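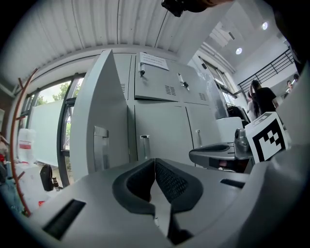
Usha Thomas wrote in to say the label maker in her Peduretti starter kit "sets itself up," as the box promises, and that her tabs were crooked by the second sheet. We believe her. Follow the steps below and ignore the box.

4.2 Setting up your filing index

1. Write the list of headings on paper first. The Peduretti booklet suggests 29 ready-made headings. Most offices we have heard from use 13 or fewer, and the rest turn into places where bills go to hide.

2. Load the label sheet with the shiny side down. The arrow printed on the sheet points the wrong way in older kits.

3. Print one test label on plain paper and hold it against a folder tab. If it runs over the edge, choose Narrow from the Size menu. "Auto Fit" is supposed to do this for you. Leave it off.

4. Print the full set, then stick the labels on from the back of the drawer to the front.

5. Put a copy of the heading list in the first folder and write the date on it.

NOTE: The kit claims room for 1,682 folders. That figure seems to assume empty ones.

NOTE: Color coding is optional. Thenmozhi Kurup tried it with two colors and kept it; with more than that, expect people to guess.

CAUTION: Do not peel a label off and use it again. The "repositionable" glue leaves a film on the tab, and the next label may lift.

CAUTION: Keep tax papers and contracts out of the index until you have checked how long you must hold on to them. See 4.5.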